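Print this | E-mail this
Dec 12, 2024

The Potluck Sign-Up Sheet, Reconsidered

The Wulthorpe building potluck went ahead in October, and once again the sign-up sheet was treated as a work of fiction. We had nine promises of a main dish. We got four main dishes, six bags of chips and a cake in the shape of Roslow water tower, which leaned.

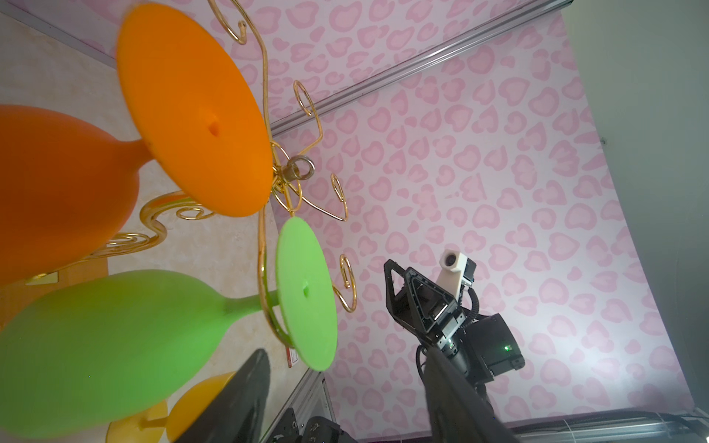
Fatemeh Mohammadi has proposed that next year we assign dishes by floor. First floor does salad, second floor does mains, and the third floor, which has never knowingly cooked, does drinks. I'm for it. Drinks need less talent, and colored glasses like the orange and green ones help people remember which is theirs, at least until the second refill. The fourth floor has asked to be left out of any system.

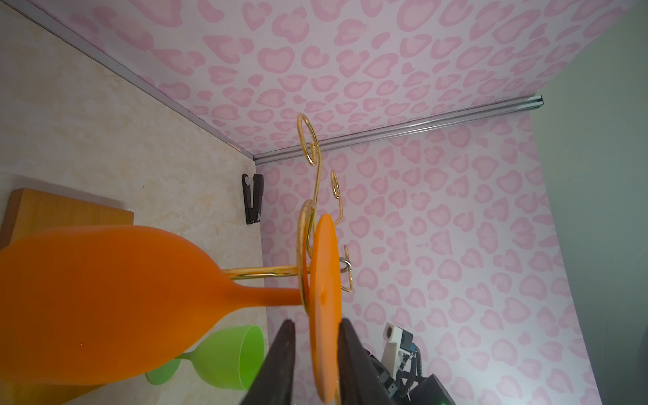

Orange in front, green behind it.

The budget is the other sore point. We took in $553 at the door and spent $253 on food, and the rest is being held for a new coffee urn. The old urn still works – if you count warm as working. I've looked at the one Lemma sells and it has a tap that closes all the way, a feature we have so far lived without.

Leftover containers are in the lobby closet. Please claim yours before the lids are shared out by guesswork. One blue dish still has something in it, and I am not going to be the person who finds out what.

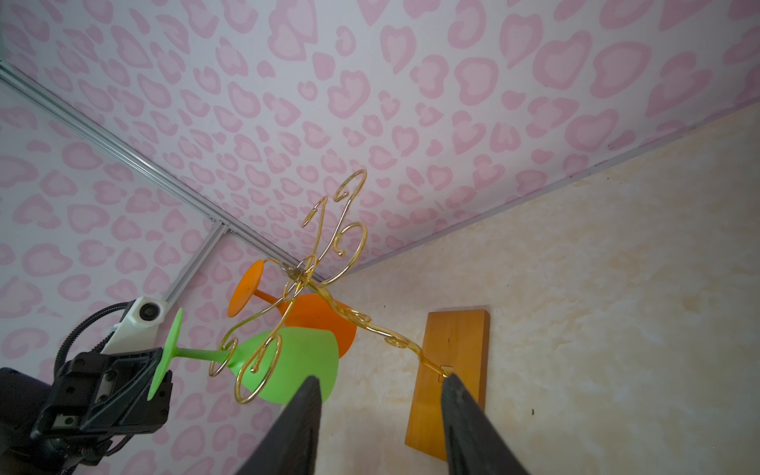 Gold scrollwork, two glasses, wooden base.

Next year's sheet goes up in the Skenau Street entrance. Write in pen.

4 comments | 11 shares
Contact the editor | Back to top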